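Search reviews and articles Search Go

Review: Kuruc Hill Fort scenery set (Cosero)

Monday, July 2, 2018
By the Reviews Section, Florthorpe Wargames Society

Reading time: 6 minutes

The Kuruc Hill Fort is the second modular scenery set issued by Cosero, following the farmstead reviewed on these pages in April. It is sold in a single box at £58 and is intended for games with 28mm figures. The Society purchased its copy at the full retail price from its ordinary equipment fund. No discount or review sample was sought.

Contents

The box holds 19 sections: straight walls, corners, a gatehouse in two halves, a tower, sloping bank pieces and one short run of wall modelled as a breach. All are moulded in Prallex, the dense foam plastic which Cosero has adopted in place of the resin used for its earlier buildings. The whole set weighs 862 grams without its packaging, which makes it considerably easier to carry to an event than a resin fort of similar extent. An instruction sheet is supplied, printed on one side, with four suggested layouts. There are no figures in the box, although the artwork might lead a purchaser to suppose otherwise.

Members who own the farmstead should note that the ground level of the two sets does not match. The hill fort sections stand on a thicker base, and a farm wall placed against them leaves a visible step. Cosero's published catalogue describes the range as fully compatible. In respect of the connecting pegs this is correct, but the description would mislead anyone hoping for a continuous wall.

Quality of casting

The stonework is good. Individual blocks are undercut enough to take a wash without help, and the repeat in the pattern is hard to find once the walls are in place. The timber of the gatehouse is less successful. The grain has been cut very deeply and at figure scale reads more like a ploughed field than a plank. Two of the corner pieces had small voids on the inner face, each of which was filled in a few minutes with ordinary household filler.

Mould lines are present along the top of every wall. They are awkward to remove, as Prallex tears if scraped with a blade held at too steep an angle. Fine abrasive paper gives a better result. The instruction sheet recommends a file, and the Society's experience was that a file clogs almost at once.

The sections were laid out on a sheet of glass to check for warping. Sixteen lay flat. The remaining three, all straight walls, rose slightly at one end. Warm water and gentle pressure corrected two of them, and the third was glued to a strip of mounting board. Purchasers are advised to carry out this check before painting.

Preparation and painting

Prallex must be sealed before it is sprayed. Solvent-based primer will attack the bare surface, and a small offcut used for testing was reduced to a pitted crust within a minute. The warning is given on the instruction sheet, but in the smallest type on the page and below the layouts. It ought to be on the lid.

The Society's set was sealed with two coats of diluted white glue, primed by brush in dark grey, and drybrushed in three successive lighter shades. A brown wash was applied to the lower courses and the banks were dressed with static grass. The work occupied three club evenings. A single painter working at home could reasonably expect to finish the set in a weekend, provided that the sealing coats are left to dry overnight.

The finished surface has stood up well to handling so far. Chips have appeared at the corners of the gatehouse, where the two halves are pressed together and pulled apart, and these show as bright yellow, the natural colour of the material. A touch of dark grey conceals them. A coat of hard varnish at the joints before first use is recommended.

Use in play

The fort was used in four games over the review period: two assaults with ancient armies, one skirmish and one large fantasy battle. In each case the set was arranged according to one of the printed layouts in order to see how far they could be relied upon.

The wall walk is wide enough for figures on 20mm bases and, with some care, for those on 25mm bases. Figures on 32mm bases overhang and will fall. This is the principal weakness of the design. A number of popular ranges are now supplied on the larger base, and their owners will find that the tower top accommodates a single model and the walls none at all. Regiments on movement trays cannot be placed on the walls in any rule set tested, and players agreed beforehand to represent a defending unit by a few loose figures with the tray kept at the table edge.

The gatehouse opening admits cavalry in single file. A chariot will not pass through it. The breach section is well judged, as the rubble slope holds a figure upright without adhesive, and it proved to be the part of the set over which most of the fighting took place.

The pegs joining the sections are firm when new. After the fourth game some movement could be felt in the straight walls, and one peg had sheared. A short length of brass rod made a sound repair. Clubs which expect to assemble and dismantle the fort each week would be prudent to replace all of the pegs at the outset.

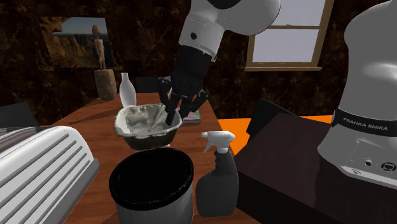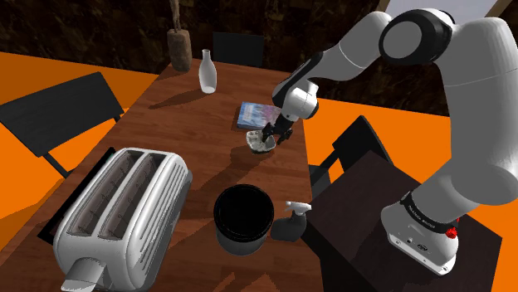 The printed layouts assume a playing surface six feet by four, and the largest of them leaves very little ground outside the walls for an attacker to cross. The Society found the second layout the most satisfactory, with the fort set in one corner and scattered cover placed on the approach. Members who do not yet own other scenery need not buy more in order to try it. Ordinary objects will serve for a practice game, and a long wooden table holding such things as a toaster, book, bowl and vase already offers a fair mixture of high and low obstacles. It is sufficient to agree before the first turn which of them block sight and which may be climbed. Players should also agree whether the sloping banks count as difficult ground, a point on which the instruction sheet is silent.

Storage

The original box is not suitable for long-term storage. The inner tray is thin vacuum-formed plastic and had split along one side by the end of the review period. The painted sections do not return to it easily in any case, as the static grass catches on the edges. The Society's set is now kept in a lidded archive box with the walls standing upright and a sheet of soft foam between each pair. It should not be stored beneath heavier scenery. A light dent in the tower roof, caused by a box of metal figures, has not recovered.

Value

At £58 the set is dearer than card scenery and a good deal cheaper than resin. A comparable fort could be built from insulation foam by a patient modeller for the cost of a few materials, and members with the time and inclination may prefer to do so. For a club which needs a presentable fortification at short notice the price is fair. For a private owner who would use it two or three times a year, the Society would suggest sharing the purchase with a regular opponent.

Replacement sections may be ordered singly from Cosero, with the exception of the gatehouse, which is supplied only as a pair. The Society ordered one straight wall to test the service. It arrived in nine days, correctly packed, and was free of warping.

Assessment

Casting: good, with reservations as to the timber
Ease of preparation: fair
Durability: fair, improved by new pegs and varnish
Suitability for 20mm and 25mm bases: good
Suitability for larger bases: poor
Value: good for clubs, fair for individuals

The Kuruc Hill Fort is recommended for club use, subject to the remarks above on sealing and base size. The Society's copy may be borrowed by members in good standing on completion of the equipment form. It must be returned with all sections, including the breach rubble, and any sheared peg should be noted on the form.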